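Stitorance Token Slips After Brimness Exchange Delays Withdrawals

The Stitorance token lost ground in August trading after Brimness, the exchange that handles most of its volume, told customers that withdrawals would be processed in batches while it moves funds between wallets.

The notice went up on the exchange's status page shortly after 7 a.m. It said 561 withdrawal requests were waiting at that point and that deposits and trading were not affected. By early afternoon the queue was down to 173, according to an update on the same page.

Stitorance had been trading in a narrow range for most of the month. Sellers took control within an hour of the first notice, and the token gave up the gains it had made since the start of the week. Trading volume on Brimness rose sharply during the same period, while the smaller venues that list the token saw little change.

"The wallet move was planned, the timing of the notice was poor," said Mercedes Espinoza, head of operations at Brimness. "Customers should have been told the day before, and they were told the same morning."

Espinoza said the exchange is retiring an older set of hot wallets and replacing them with addresses that need three signatures for each transfer. Every outgoing payment is being checked by hand until the change is finished. She declined to say how much of the exchange's Stitorance balance had already been moved.
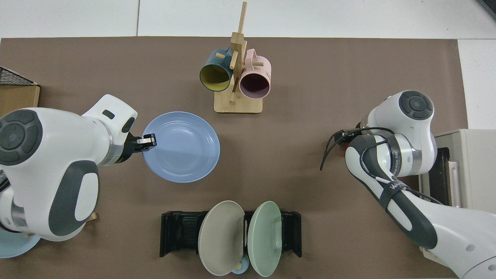
Holders watch the order book

Marisol Ayala, an analyst at the research desk Cuadros, said the drop had more to do with thin liquidity than with any doubt about the exchange's reserves. Buy orders close to the market price were light before the notice appeared, she said, and a handful of mid-sized sales was enough to push the price through them.

"You had 245 open bids near the top of the book on a normal morning last month," Ayala said. "This time there were far fewer, and the ones that were there got filled fast."

She expects the price to stay weak until withdrawals return to their usual speed. A token that depends on one exchange for most of its trading will react to any news from that exchange — good or bad — and holders should plan for that, she said.

Pirngate, a payment service that lets merchants accept Stitorance, said it had stopped settling through Brimness for the time being and was using its own reserves to pay merchants on schedule. The company does not expect to change its fees. Merchants who already had a payout in progress will receive it in dollars unless they ask otherwise.

The developers behind the token said the network itself was running normally and that blocks were being produced on time. A software update planned for later in August will go ahead.

Brimness said it would post another update once the remaining requests were cleared. Customers who canceled a pending withdrawal will have the fee returned to their account balance and can submit a new request at any time.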